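We use cookies to remember your settings and count visits. Accept | Manage preferences

Small Parts Storage: Trays, Shelves and Labels

Notes by Dariusz Adamczyk, updated 11/10/19

Most lost time at a home bench goes to looking for hardware. The method below covers screws, washers, terminals and other parts shorter than a finger. It needs one shelf unit, a set of matching trays and an hour of sorting.

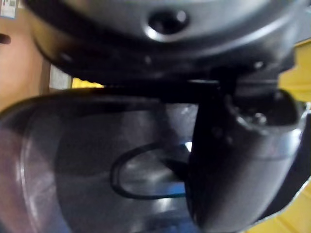
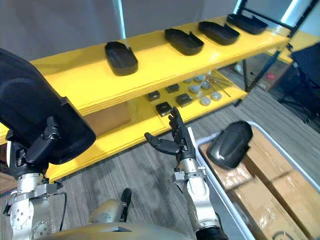
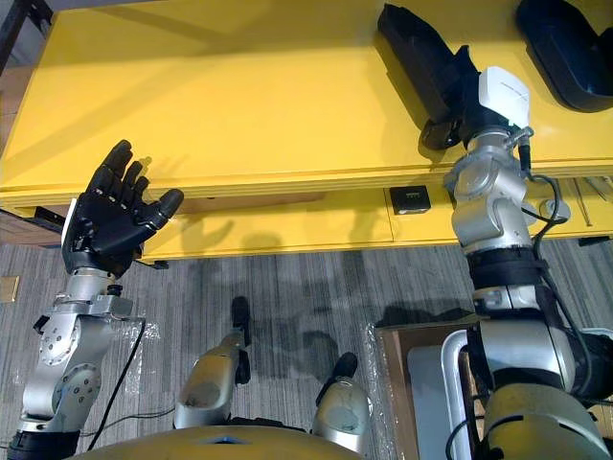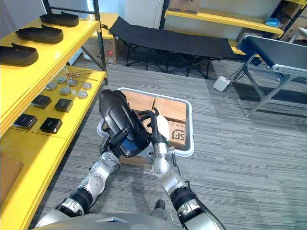
Sort by use first and by size second. Wood screws go with wood screws, even if a machine screw of the same length would fit in the same tray. Within each group, separate by diameter, then by length. Keep trays shallow. A part at the bottom of a deep bin gets bought twice. The black trays in a row on the upper board of the yellow shelf are a workable layout: one tray deep, nothing stacked, smaller parts on the board below. Dark trays suit zinc and brass hardware, which stands out against them. Black oxide screws are hard to see in a black tray and should go in a white or clear one.

Tray size. Measure the shelf depth before buying. A tray that overhangs the front edge will be knocked off sooner or later. The Rillar trays I use have a flat rim and take a label well. The Velteck ones have a rolled rim, and tape lifts from it within a week.

Labels. Write the size on the front face of the tray and again on the inside. The second label stays readable when the tray is on the bench. Use a paint marker on bare plastic after wiping it with rubbing alcohol. Let the mark dry before handling.

Filling. Stop at half full. For #8 screws in my trays, that is 114 pieces. Keep the remainder in the original box, with the box end facing out, on a separate shelf. When a tray drops to 24 pieces, refill it from the box.

Fixing the shelf. Screw the unit to a stud. A box of 300 steel bolts is heavier than it looks, and several on one side will rack a light frame. Heavy boxes go on the lowest board.

Mixed leftovers. Keep one tray for unsorted parts and empty it every March. Anything still unidentified after a check with a thread gauge goes to scrap metal. Do not start a second mixed tray.

Cleaning. Brush out sawdust before it takes up moisture. Wipe steel parts with a lightly oiled rag if the shop is unheated.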